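**PRESS RELEASE: for use from December**

# Gusico opens its phone stand fitting room in Tolbridge, with a table, a good few stands and no hurry at all

Gusico, the Tolbridge maker of small things for desks and kitchen worktops, is delighted to say that its new fitting room opens to the public this December, next door to the workshop on the Torow road. Anybody who has ever propped a phone against a teapot to follow a recipe, and then watched it slide gently into the flour, is warmly invited to come along and find something better.

The idea is a simple one, and we are rather fond of it. You bring your own phone, in its own case if it lives in one, and you try it on a stand at a proper table before you spend a penny. You can stay for 45 minutes if you book, or simply drop in during the last hour of the afternoon, when things are usually quieter and there is nearly always somebody free to help with a stiff knob or a stubborn case.
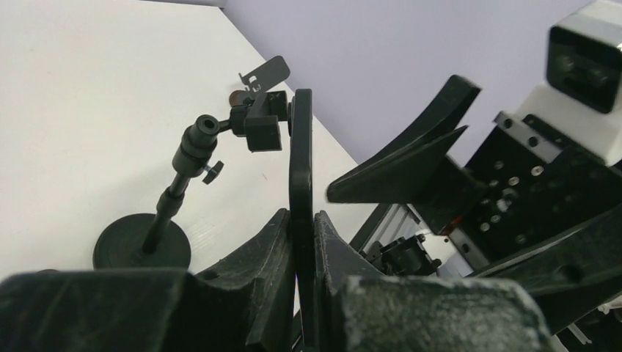 We have been making stands for long enough to know that most people choose one by its looks and only later discover what they really wanted from it. Some want it low, for reading at breakfast, and others want it as high as it will go, so that a grandchild on a video call sees a face and not a chin. It is well worth taking your time over the joints, as these are the parts you will be turning every day. A black stand with a round, flat base and a slim pole may look much like its neighbours from across a shop, but the little thumbscrew with its star-like grip is the thing your fingers will get to know, and we would like you to give it a good few turns before you make up your mind.

The range in the fitting room is called Sorensen, and it has been a long and happy labour. Over the past year we asked 1169 customers how they used their phones at home, and their answers (some of them several pages long, and all of them read with great interest!) shaped a good deal of what you will find on the table.

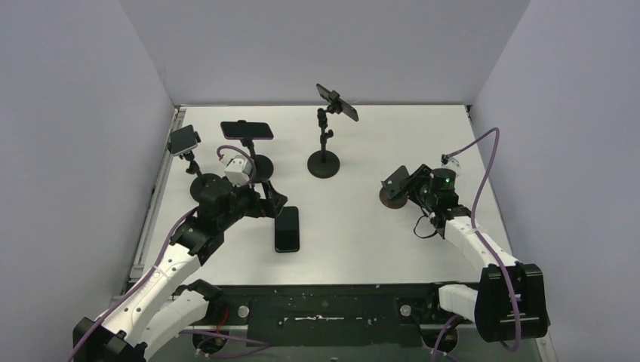 Many of those who wrote to us have more than one phone in the house, and wanted to see stands next to each other before deciding whether to buy a matching set. We have kept the table plain with that in mind, so that there is nothing to distract you and plenty of room to move things along, turn them about and step back for a proper look.

Visitors are also welcome to bring a phone that has given them trouble in the past. Large ones, heavy ones and ones with a chunky camera bump on the back are all of interest to us, and our makers do like a puzzle.
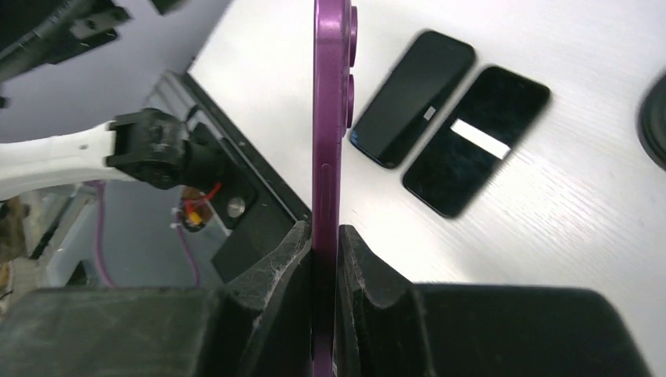

If nothing quite suits, please do tell us, and we will note it down for the next batch. The workshop finished 1370 stands this year and hopes to make rather more in the next, so there is every chance that a sensible suggestion will find its way into the range.

Booking is free and can be done at the workshop counter in Tolbridge or by telephone during opening hours. There is parking for 60 cars behind the building, shared with our neighbours, and the entrance is level all the way through from the yard.

**Notes for editors**

Gusico designs and makes its stands in Tolbridge. Reporters who would like to visit before the opening are very welcome, and are asked to ring the workshop first so that we can have the kettle on. Review stands from the Sorensen range can be lent on request.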